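Subject: Re: [kitchens-l] Benchtop heights and that awful pantry corner
From: Édgar Villanueva
Date: 9/6/19

On the list, Waweru wrote:
> We're gutting the kitchen in January and I'm stuck on two
> things. The cabinetmaker wants to stick with the usual bench
> height and I'm not short, so my back is already complaining.
> Also is it worth keeping the old timber window or should I
> just get aluminium and be done with it? Budget is tight.

Hi Waweru and all,

Oh, I feel for you on the bench! We did ours two winters ago and I spent weeks chopping onions on a stack of phone books to work out what suited me (my wife took photos, they will not be shared). Bend your elbow, measure to the floor, take off a hand's width and see how that feels with a knife in your hand. Don't let the cabinetmaker talk you out of it. Mine grumbled, then made the kickboards taller and it cost us next to nothing. The one thing he did get right was the dishwasher: check it still looks sensible under there, or you end up with a silly gap and a strip of filler.
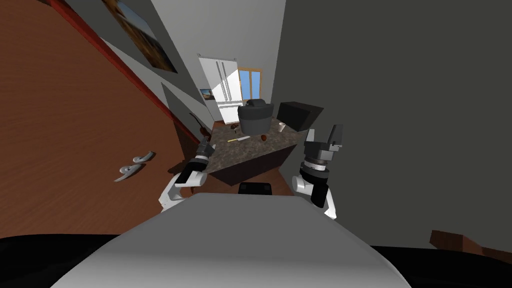
We left a lower bit at the end for rolling pastry and for the kids, and I'd do that again in a heartbeat. If you've only got one run of bench, a solid trolley from the op shop does the same job. Ours is 81 cm high and it's the most used thing in the house, mostly for dumping the mail on.

As for the window, keep it!! Unless the sill is properly rotten, in which case poke it with a screwdriver and have a little cry. I got quoted $3532 for an aluminium replacement from Rurnlow, fitted, and ended up paying a retired joiner a bit more than $1000 to splice in new timber at the bottom and rehang the sashes. It rattles in a southerly, but so do I. Timber around a window just makes a kitchen feel warmer, especially if you've got other dark wood in the room to pick up on.

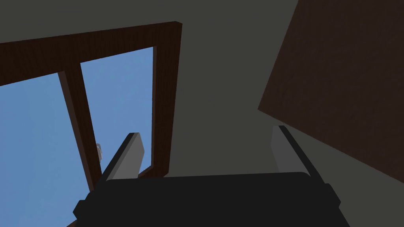

Wooden window, with dark brown panelling on the right.

Do prime the end grain before you paint. I skipped it on the laundry window and was back up the ladder the next year with the scraper, swearing.

Re the pantry corner in your subject line, which you then forgot to ask about: skip the fancy pull-out thing. We had one and it ate a bag of rice. Plain shelves, not too deep, door that opens right back against the wall.

Has anyone got a good word for Dovus hinges, by the way? Two of mine have gone floppy.

Cheers,
Édgar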